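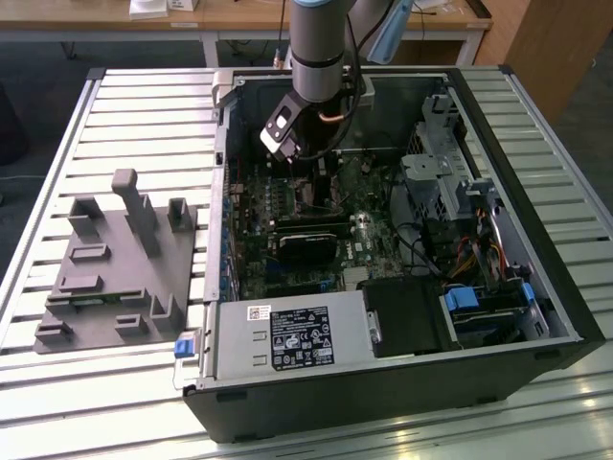 Minutes, repair shop planning meeting, September, back bench, started at 4 p.m. more or less. I'm writing these up because Derek Treloar did the last ones and they came out as a single paragraph about sandwiches.

**Can a machine do our bench work yet?**

This ate most of the hour, so I'll put it first. The question on the agenda was whether the teardown and rebuild of office desktops (memory, processor, drives, the usual) is something we can hand to an arm, or whether we should wait.

Derek's position is wait. He says a processor swap looks easy to people who've never bent a pin, and that his hands know when a part has seated and he couldn't tell you how. I said that's a fair point, but he also couldn't tell me how many of last month's he did after lunch, and after lunch he's worse! He laughed and asked for that to go in the minutes, so there it is.

We split the job up on the whiteboard. Memory sticks seemed the friendliest place to start: a straight part, a straight slot, push until the latches come in. Expansion cards are okay once the screw is out. Cables had everybody groaning. A wire bundle never sits the same way twice, even in two machines of the same model, and the fiddly little connectors are worse. I'd put cables dead last and I don't think anyone disagreed.

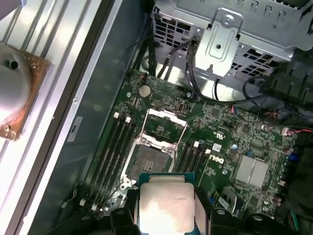

The processor took longer. Derek wants three things written down before he'll agree to any of it:

- The lever and bracket get opened and closed as their own step, with a check in between.
- The part is lined up to the socket it's going into, at whatever angle the case happens to be sitting. No assuming everything is square to the table.
- Nothing gets pushed down. It's lowered and let go.

I'm fine with all three. I'd add that somebody needs to stay within reach of the stop button, and we went back and forth on whether that means we've saved any labor at all. My feeling is yes, a bit, if one person can watch and do paperwork. Derek's feeling is that he'll end up watching and doing nothing, and honest to goodness he might be right for the first month.

**Trial**

Agreed to try 100 machines, all the same model, out of the Barnusura batch. We have 2,558 of those on the books, so if we lose a few it isn't the end of the world. A person does the same count next to it so we can compare. We'll log time, damaged parts, and every time somebody had to step in and help. I asked that stepping in get logged even if it's only a nudge. (Especially if it's a nudge. Nudges are how you fool yourself.)

**The home stuff**

We got off track here. Derek's sister wants something to fold towels and he wanted to know if it's the same problem. I said towels are a whole lot floppier but a towel doesn't mind being dropped. He said his sister minds. Moved on.

**Other business**

Vuvine parts order is still open, I'll call. The Amo label printer jams on the small stickers and we're living with it.

**To do**

- Me: pull the machines for the trial, make the log sheet
- Derek: write out the processor steps the way he does them, slowly, in real sentences

Next meeting same time, same bench.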